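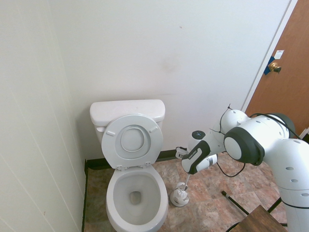 Does the cleaning crew lose hours when the arm takes over the toilets? So far the hours have stayed the same and the work inside them has moved around.

Speaker notes, Gremilard facilities day, Sep 27, 2024

Open with the job sheet. Read it in a flat voice. Stasov has 82 restrooms across the site, and the old sheet gave each one a single line that said "clean." Pause. Let the managers nod. The cleaners in the room won't be nodding.

What the job was. Brush, bowl, seat, floor, door handle, next door. Mention knees and backs. Skip the knee joke, it died in August.

What the arm does. It holds the brush and it scrubs the bowl. It doesn't refill paper, notice a leak or say good morning. Our first slide deck called it a colleague. The crew called it several things, and I have been asked to leave those out.

What changed on the shift:
A cleaner now sets up, starts the run and does the sinks and mirrors meanwhile.
Someone has to put the lid up first. This became a written step after a very long meeting.
Brushes go back in the same spot every time. People who had put a brush down wherever they liked for years had opinions about this.

Numbers slide. Keep it short. 560 runs logged, 3 people trained per shift. The vendor, Vavton, has a nicer chart – don't show it, the font alone takes a minute to explain.

Pay. Somebody will ask, so get there first. Starting and minding the machine was extra work at the old rate until the crew at Huenchumán pointed this out, in writing, twice. It is now a paid grade. Say plainly that management didn't think of it.

The awkward part. Cleaners used to work in pairs and talk. With the arm they work alone, next to something that hums. Two asked to go back to the old rota and we let them. I don't have a slide for this. Slow down here.

If time is short, cut the numbers and keep the pay.

Questions. Expect "what happens when it breaks?" The manual brush is still in the closet, and so is the old job sheet. Water is on the left of the lectern.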